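Every fall the home storage people find a new word for throwing things out. Last year it was "resetting." This October it will be "clearing," and Vonholm already has a 300-page catalog to help you do it, most of it boxes.

I have been reading the pitch from Treloar, too, which sells a set of 36 matching white bins and a booklet on living with less. The booklet says a clear surface leads to a clear mind. It doesn't say how anyone knows. My desk was bare for two weeks in spring and I worried exactly as much as before – I just couldn't find the stapler.

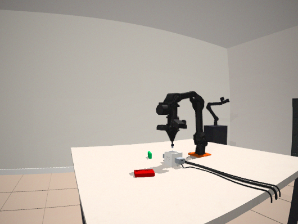 *A white box on a white tabletop.*

The claim that bothers me most is the one about time. Sokis promises its customers 37 minutes back each day, the minutes they would have spent hunting for keys. I lose my keys maybe twice a month. To save that kind of time I would have to misplace my car.

Then there is the cost. The starter set from Erham runs $154 before labels, and the labels are sold separately, in packs that never have enough of the letter E. People who buy it are told to give away the old baskets first. Those end up at the thrift store on my corner, where they sell for two dollars apiece and hold socks perfectly well. I bought four.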